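Drameo publishes a handling code for two-armed robots in homes and kitchens

ELTDALE, February – Drameo has today published a code of good practice for companies that test two-armed robots with household objects. The code is free to download and has 17 rules.

The rules come from our own test floor in Eltdale, where the team has recorded over 2,000 handling trials with cups, bowls and small containers. Until now each test site wrote its own rules, and it was difficult to compare the results of one site with another.

Under the code, an arm which has no task must stay still while the other arm carries an object. Cables must be checked before every session. Floor fans and other equipment must be written on the site plan, and the plan must be signed by the person in charge of the session.

"We wanted a text that a technician can read in one coffee break," said Musa Obi, who led the writing. "If a rule needed a lawyer to explain it, we took it out."

The first outside company to adopt the code is Jestero, which will apply it at its Tian site from next month.

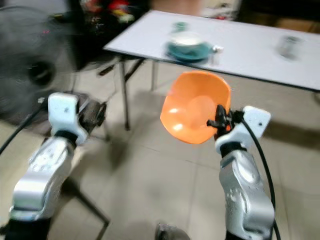 Standards & Safety

One arm holds the orange bowl by its rim and the other arm is empty, with the cups left on the table behind. Rule 6 of the code is written for this kind of work: the gripper force must be set for the thinnest part of the object, and the value must be noted in the session log.

Comments on the code are welcome until the end of the month and can be sent to the Drameo press office.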